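Wevier – Plantas artificiales y mesa auxiliar
Guía de montaje y cuidado
Sección 4. Colocar la planta junto a la mesa

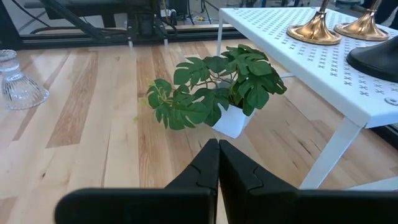
En esta sección se explica cómo preparar la planta artificial en su maceta, cómo elegir el sitio en el suelo y cómo poner la mesa auxiliar a su lado. Si usted todavía no ha montado la mesa, vuelva primero a la sección 3. La planta tiene la referencia 2210 y la mesa la referencia 3236. Las dos se venden por separado y el orden de compra no tiene importancia para el montaje.

4.1 Antes de empezar

Despeje un trozo de suelo llano. Para trabajar con comodidad conviene tener libres 90 cm delante de la pared. Pase un paño seco por el suelo, porque los granos de arena pueden rayar la base de la maceta y también el suelo mismo.

Necesita un paño suave, un cepillo de pelo blando y, si lo desea, cuatro fieltros adhesivos pequeños. Los fieltros no están incluidos.

4.2 Abrir las hojas

Las hojas de la monstera viajan apretadas dentro de la caja y al salir pueden tener una forma poco natural. Esto se corrige con la mano.

1. Saque la planta de la caja tomándola por la maceta. No tire de las hojas.
2. Retire el papel que está entre los tallos. Mire bien en el centro, allí se queda a veces un trozo.
3. Empiece por los tallos de fuera. Sujete cada tallo cerca de la maceta con una mano y dóblelo despacio con la otra.
4. Deje las hojas más grandes bajas y abiertas hacia un lado, de manera que caigan en dirección al suelo.
5. Levante las hojas del lado contrario. Estas pueden subir y salir un poco por encima del borde de la mesa.
6. Gire las hojas hasta que la cara brillante quede hacia la habitación.
7. Aléjese dos pasos y mire el conjunto. Corrija solamente lo que molesta a la vista.

Nota: las hojas con cortes profundos se enganchan entre ellas. Si dos hojas están enganchadas, sepárelas desde el tallo y nunca desde la punta.

Precaución: no doble un tallo muchas veces en el mismo punto. El alambre interior se cansa y puede romperse. Un tallo roto no tiene reparación y no está cubierto por la garantía.

4.3 Elegir el lugar

1. Ponga la maceta directamente en el suelo. La maceta es un cubo blanco y se ve mejor cuando un lado queda paralelo a la mesa.
2. Coloque la mesa blanca al lado, con el borde delantero hacia usted.
3. Compruebe que la maceta no toca ninguna pata.
4. Acerque la planta hasta que las puntas de algunas hojas lleguen al tablero. Si las hojas ocupan el sitio donde usted quiere dejar la taza o el libro, aleje la maceta un poco.
5. Si la mesa se mueve al apoyar la mano, repita el ajuste de las patas de la sección 3.

Las hojas bajas pueden esconder una parte de la maceta. Esto es normal. Quien prefiere ver la maceta entera puede subir estas hojas como se indica en 4.2.

Precaución: no ponga la planta en un lugar de paso. Las hojas bajas sobresalen más que la maceta y es fácil pisarlas. Tampoco la deje cerca de una estufa – el calor deforma las hojas de manera permanente.

Precaución: no deje velas encendidas en la mesa cuando hay hojas por encima del tablero.

4.4 Limpieza

La planta no necesita agua. No la riegue, tampoco “un poco para el polvo”, que es una pregunta que recibimos con frecuencia en la atención al cliente.

1. Quite el polvo de las hojas con el cepillo, siempre desde el tallo hacia la punta y siguiendo las venas.
2. Para las manchas use el paño apenas húmedo y seque después.
3. Limpie el tablero de la mesa por arriba. El tablero es perforado y el polvo pasa por los agujeros, por eso hay que limpiar también el suelo debajo.
4. En los agujeros en forma de cruz utilice el cepillo seco. No meta palillos ni objetos de metal, pueden levantar la pintura.
5. Pase el paño por el borde doblado, sin apretar.

Nota: los líquidos atraviesan el tablero. Para las bebidas recomendamos una bandeja, por ejemplo el modelo Ulley pequeño.

4.5 Si algo no queda bien

La planta se inclina: controle si todas las hojas grandes están en el mismo lado. Pase una o dos al otro lado.

Una hoja no mantiene la posición: doble el tallo más cerca de la maceta – en la parte alta el alambre es más fino.

La maceta resbala: pegue los fieltros en las cuatro esquinas de la base.

Falta una pieza: escriba a la atención al cliente de Wevier, a la atención de Frauke Grube, e indique el código de pedido y la hoja de repuestos 206.

Continúa en la sección 5, Desmontar y guardar.

Texto revisado el 9 de agosto por Nanami Ueda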